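Pluneo abre en Galtesora una sala de lavado para vecinos y publica su guía de uso de la lavadora de carga frontal

Galtesora, 23/6/20

Pluneo, empresa dedicada al equipamiento de espacios comunes en edificios de viviendas, anuncia la apertura de su sala de lavado en el conjunto residencial Galtesora. La sala da servicio a los vecinos de los bloques Inberg y Jadoon, que hasta ahora no disponían de una zona compartida para la colada. Con la apertura se publica también una guía breve sobre el uso y el cuidado de las lavadoras de carga frontal, que se entrega a cada vivienda con la llave de acceso.

Las obras de adecuación empezaron en abril y han consistido en la renovación del suelo, las tomas de agua y los desagües. El local estaba destinado antes a trastero y no tenía ventilación propia. Pluneo ha instalado un extractor y ha cambiado la iluminación, que ahora se enciende al abrir la puerta de la sala.

El uso se organiza por turnos de 2 horas, con un máximo de 3 turnos por vivienda y semana. Las reservas se anotan en la hoja colgada junto a la entrada de cada bloque. Quien no vaya a utilizar su turno debe tachar su anotación para que pueda aprovecharlo otro vecino.

La guía dedica su primera parte a lo que conviene hacer antes de cargar. Se pide abrir la puerta del todo, mirar dentro del tambor y pasar la mano por los pliegues de la goma, donde suelen quedarse monedas, horquillas y calcetines pequeños. Las prendas se llevan a la sala ya separadas por color y con los bolsillos vacíos. El cesto se deja en el suelo, delante de la máquina, de modo que no estorbe el giro de la puerta.

Los peluches, las mantas de pelo largo y otros textiles voluminosos tienen un apartado propio. La recomendación es leer primero la etiqueta de la prenda, lavarla en un programa delicado con agua fría y no mezclarla con toallas ni con ropa que suelte pelusa. Si el peluche lleva piezas cosidas, es preferible meterlo en una bolsa de malla. Los artículos con pilas o mecanismos no se pueden lavar en la sala – tampoco cuando el mecanismo parezca protegido. 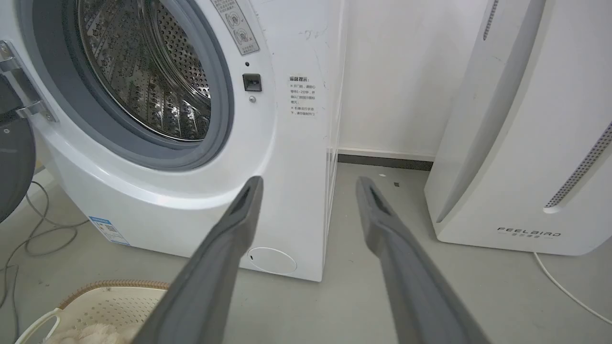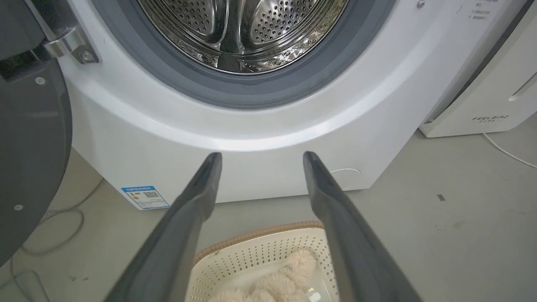

Lavadora blanca de carga frontal con la puerta abierta; se aprecian el tambor metálico y la goma gris de la boca.

La segunda parte trata de lo que se hace al terminar. Una vez retirada la ropa, el usuario seca la goma con un paño, empezando por la zona inferior, y comprueba que no quede ninguna prenda pegada a la pared del tambor. La puerta permanece entreabierta hasta el turno siguiente. También se ruega revisar el cierre, tanto el hueco del panel como el borde de la puerta, y retirar los hilos o restos de tejido que pudieran impedir que encaje bien.

Para el detergente se indica la dosis que figure en el envase según la cantidad de ropa. Pluneo desaconseja añadir más producto en cargas pequeñas, por la espuma que se genera y los restos que deja en la goma. El suavizante es opcional y no debe usarse con prendas impermeables ni con paños de microfibra.

La limpieza del filtro de desagüe queda a cargo del servicio de mantenimiento de Pluneo, que pasará por la sala 2 veces al mes. Los vecinos no tienen que abrir el filtro ni mover la máquina. Si al acabar el programa queda agua en el tambor, se debe dejar la puerta cerrada y dar aviso en el teléfono que aparece al dorso de la guía. El plazo previsto para atender estos avisos es de unas 2 horas en horario de mañana. Los avisos recibidos por la tarde se atienden al día siguiente.

No está permitido dejar cestos con ropa en la sala fuera del turno reservado. Los que se encuentren sin recoger se guardarán en el armario del pasillo y podrán retirarse allí con la misma llave. La sala tampoco puede usarse para teñir prendas ni para lavar alfombras con base de goma.

La apertura de Galtesora forma parte del trabajo de Pluneo en edificios con viviendas de superficie reducida. La empresa prevé recoger las observaciones de los vecinos durante el verano y revisar después la duración de los turnos, así como la conveniencia de colocar un tendedero plegable en la pared del fondo. Las sugerencias pueden dejarse por escrito en el buzón de la entrada de Inberg.

La guía está disponible en papel en los portales de ambos bloques. Los vecinos que no hayan recibido su ejemplar o su llave pueden solicitarlos en la administración del conjunto residencial.

Contacto para medios: Departamento de Comunicación de Pluneo, Galtesora.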